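Buy the boring stuff first

Every equipment budget I get sent starts with the arm. Big number at the top, then a thin little tail of "accessories and misc" at the bottom. I've been planning purchases for small automation labs long enough to say it flatly: the tail is the project.

Take Lernier. Good people, small shop, wanted a robot that could tidy mixed household bits into a tray. They had a quote from Seixas for the arm before anyone had written down what it would be picking up. I asked for the list of objects. There was no list. There was a quote.

So my advice, again, for anyone putting a number in front of their boss this December. Hand-held grippers first. Two of them, one per hand, a person doing the task on a table.

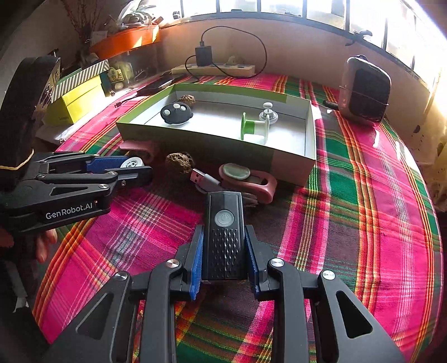 Hand work is cheap and it tells you what to buy next. How wide do the jaws need to open. What slips. How long one tidy-up takes when a person is steering. Mulugeta Workneh runs purchasing at Follivel and won't sign for an arm until he's seen 30 hours of hand-gripper work on the real task. People grumble. He's right.

The usual objection is that the hand tools are money spent twice. You buy grippers, then you buy the arm, then you buy the arm's gripper. Sure. But the arm sitting under a sheet for a whole quarter waiting on data is also money, its just money nobody put on a line.

Second objection, and I have more time for this one: people. Somebody has to stand at that table. Tahira Baloch at Fulleo told me her wage line came out at three times her hardware line and she nearly got it cut. She kept it by moving it to the top of the page. Smart. If labor is the largest cost, then let it look like the largest cost.

And the props! Walnuts, thread spools, tape rolls, cables. Nobody budgets for props. I put down 225 dollars and a shopping bag, and I have never once had any left over. Odd shapes matter more than nice ones. Get stuff that rolls, stuff that's lumpy, stuff with a cord on it. Change it often.

My order of spending, then, if you have 2000 dollars to prove a point and not much time:

1. Table time. Pay the people before anything else, and pay for breaks.

2. Props and a tray, on a patterned cloth as well as a plain one. Homes are busy to look at.

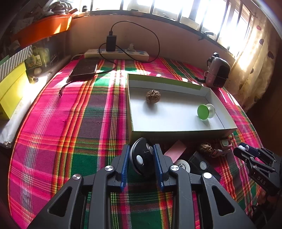
3. Spares. Finger pads, screws, cables, chargers. Buy them with the first order, becuase the second order always takes longer.

4. Storage and somebody to label what comes off the table. Skip this and you've bought a pile.

The arm goes on next year's sheet. Seixas will still be happy to quote.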